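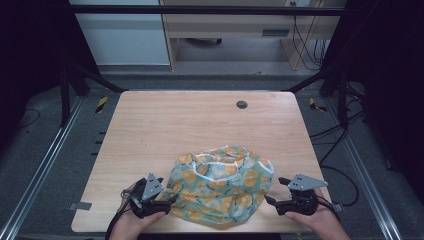
3.2 Equipment planning and cost model

The collection stations were budgeted as a single procurement with a fixed ceiling, and the equipment list was frozen on September 17, 2021. Items ordered after that date were charged to the contingency line. We report the plan in some detail, as published work on manipulation datasets usually gives the price of the robot arm and leaves out the furniture, the cabling and the spare parts. In our case these items decided how many stations could be built.

Each station was priced in four groups: (a) the work surface and its supporting structure, (b) the paired hand-held grippers, (c) sensing and data transfer, and (d) task objects. Quotes for groups (a) and (b) were requested from two suppliers, Joler and Irkance. Joler offered the lower unit price on grippers but required payment in full before shipment. Irkance accepted payment by station, which matched the release schedule of our funding, and was selected. The contracted price for one complete station was $3,506, excluding the recording computer, which was already available in the laboratory. Six stations were ordered.

Table dimensions were held constant across stations. A variable-height table was considered and dropped from the order; the added cost per station was close to that of a spare gripper, and the pilot operators did not use the adjustment once a session had begun.

Figure 4. Bimanual work at a collection station. The operator holds one gripper in each hand on either side of a crumpled fabric bag with a citrus-slice print. Each gripper carries a gray triangular mounting plate and a trailing cable.

Cabled grippers were preferred to battery-powered units. The battery version avoids cable drag but needs a charger and at least one exchange pack per hand, and the packs must be replaced on a schedule that falls inside the funding period. Cable wear was budgeted as a consumable. We assumed one replacement cable per gripper per year and held the stock centrally under the Dollport inventory system, so that no station carried its own reserve.

Task objects were the smallest group by cost and the hardest to plan. Deformable items such as bags and cloths change with handling, and a worn item cannot be treated as equivalent to a new one. We therefore purchased fabric items in matched lots and retired each item after a set number of episodes. The object budget covered 364 items in total. Rigid objects were not retired unless damaged.

Throughput was planned at about 3,000 episodes per station over the collection period. Let C be the station price, M the expected maintenance cost and N the number of usable episodes. The planning cost per episode is then (C + M) / N, with operator wages treated separately in Section 3.4. Because M is dominated by cables and gripper fingers, it grows with N, and the benefit of running a station longer levels off. The allocation of episodes to stations was computed with Erdős, our in-house scheduling script, which takes station availability and object stock as inputs.

A budget review was held in December. Vilja Nurmi prepared the revised maintenance estimate, which moved part of the contingency line into spare gripper fingers and left the number of stations unchanged. All costs in the remainder of this section use the revised estimate.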